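Keeping Dried Herbs and Ground Spices Worth Having

Most kitchens own more spices than they cook with. Mine came to 12 jars on the rack and a further drift of packets at the back of the cupboard, several of them open, one of them held shut with a hair grip. The tips below are what survived a long January of sorting it all out.

Start with your nose

Ignore the date on the lid for a moment. Tip a pinch into your palm, rub it with a thumb and sniff. Ground cumin should announce itself. If you have to go looking for it, so will anyone eating the curry. Paprika turns from red to the brown of an old doormat, and tastes much as you would expect. Dried parsley is a special case, having never tasted of much to begin with.

Whole spices last a good deal longer than ground ones. A nutmeg will probably see out the grater.

Get them away from the cooker

The rack above the hob is where everyone keeps spices and the worst spot in the house for them. Heat and steam get into the jars, and the garlic granules set into a single garlic granule. A drawer is better. A shoebox in a cool cupboard is just as good and costs you a pair of shoes.

If you must shake a jar over a steaming pan, you'll get damp up inside the lid. Spoon it out over the worktop instead, with a dry spoon. People who use the spoon they have just stirred the soup with know who they are.

Buy less of it

The big catering tub looks like thrift. I once bought 879 grams of ground turmeric from Orimstead because it was on offer, and used it in everything for two winters, by which time it had the flavour of yellow chalk. Small packets, bought often, work out cheaper than a large one you end up sprinkling on the compost heap. The exceptions are pepper, and whatever you put on your eggs.

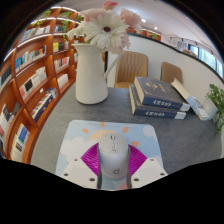
Label the lids

If the jars live in a drawer, all you see is the tops. Write the name on a bit of masking tape, with the month you opened it. Pencil survives greasy fingers better than felt tip does. I went through a phase of nice handwritten labels on the fronts, which meant lifting out every jar to find the coriander, and then lifting them out again because that was the seed and I wanted the ground.

Frerichs make square jars that sit well together in a shallow drawer. Old jam jars do the job too, provided you get the smell of the pickle out first. Fill with warm water and a spoonful of bicarbonate of soda, leave overnight, rinse, dry thoroughly. Wash the lid separately, as the lid is where the pickle hides.

Wake up the tired ones

A spice that is fading (though still recognisable) can be helped along:

Whole seeds: toast in a dry pan over a medium heat, shaking all the time, until you can smell them. Tip out at once. The gap between toasted and burnt is the length of one text message.

Ground spices: warm gently in oil with the onions, before anything wet goes in.

Dried thyme, oregano and rosemary: crumble between your fingers and add early.

Dried basil: use twice as much and lower your hopes.

Drying your own

Rosemary, sage, thyme and bay all dry well. Tie them in small bunches and hang them somewhere airy and out of the sun. Large bunches look lovely and go mouldy in the middle. They're done when the leaves crackle. Strip them off the stalks over a tray, keep the leaves as whole as you can, and jar them.

Soft herbs such as chives and coriander are better chopped and frozen. Spread them thinly on a plate, freeze, then scrape into a tub. They come out looking like lawn clippings but taste fine in a stew.

Cleaning the grinder

Grind a spoonful of dry rice, throw it away, and wipe the bowl with kitchen paper. Unplug it first. My Budov grinder does coffee as well as spices, and for most of last year the coffee had a hint of fennel. Visitors were polite about it. Do the rice twice after cloves, or three times if the next thing in is going to be breakfast.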